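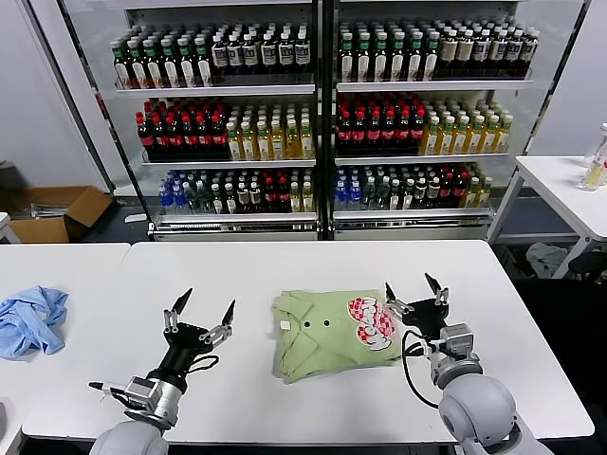 ## Re: Pliage des polos pour l'envoi de Grostitz

Bonjour à toutes et à tous,

Merci pour les réponses. Je reprends le message du 26/11/2021 et je réponds dessous.

> Pour le carton Carnico, est-ce que nous plions le vert clair comme les autres ? Le logo rond se trouve chaque fois sur le pli. Et que faisons-nous avec le bleu clair ?

Pour le vert clair, je propose un rectangle compact, le col à gauche et les deux petits boutons noirs vers le haut. Le logo à damier rouge et blanc peut rester visible à droite, même s'il arrive jusqu'au bord. J'ai essayé aussi de le cacher à l'intérieur, mais le paquet devient trop épais et le sachet Zendilus ferme mal.

Quand le tissu est en boule, il faut d'abord l'étaler complètement sur la table blanche, puis lisser avec la main depuis le col. Si on commence à plier trop tôt, les manches font une bosse – et il faut tout recommencer.
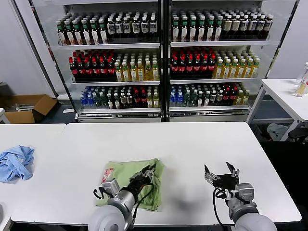

Le bleu clair attend sur la deuxième table. Je préfère finir d'abord les verts : il en reste presque 82 sur la liste, et la référence 1711 doit partir séparément, chez Dağdelen.

Est-ce que quelqu'un possède encore le gabarit en carton du mois de mars ? Je ne le trouve plus dans l'armoire.

Cordialement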